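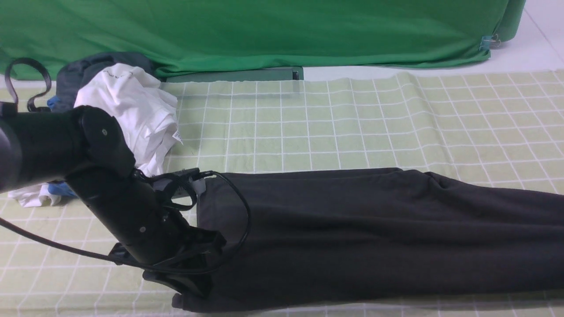 Dark gray pants laid flat on a checked green tablecloth.

Jan 16, 2021
By Jean Dow

Section 4. Setting the ignition timing after a points change

The factory sheet gives one timing figure and expects you to trust it. I don't, and you shouldn't either until you have checked that the mark on your balancer still means what it says. The outer ring on these old balancers rides on rubber, and after 50-odd years the rubber lets go.

1. Warm the engine fully. Shut it off and set the parking brake.

2. Bring number one cylinder to top dead center with a piston stop in the plug hole. Turn the engine by hand only, plugs out.

3. Compare the timing mark with the zero on the tab. If they disagree, the ring has slipped. Stop and replace the balancer. Painting a new line on a slipped ring is popular advice, and the ring will simply move again.

CAUTION: Remove the piston stop before you go near the starter.

4. Refit the plugs. Set the dwell before the timing. Changing dwell moves the timing, so doing it the other way around means doing it twice.

5. Pull the vacuum line off the distributor and plug the line.

6. Connect the timing light to number one. Start the engine and bring the idle down to 490 rpm. The book allows more, but the mechanical advance in a worn distributor can start early and spoil the reading.

7. Loosen the clamp and turn the distributor until the marks line up with your book's figure. Tighten the clamp and check again. It will have moved a little.

CAUTION: Keep sleeves and light leads clear of the fan.

NOTE: Several owners swear by timing with a vacuum gauge alone. Nuno Vieira tried it on his Altstead sedan and ended up well advanced, with a fine idle and a rattle on every hill. Use the gauge as a second opinion if you must.

8. Reconnect the vacuum line, reset the idle to the book speed and drive the car up a grade in top gear. If it pings, back the timing off two degrees and drive it again -- before you go buying additives.

Recheck the dwell after 100 miles. New rubbing blocks wear in quickly, and the gap closes as they do.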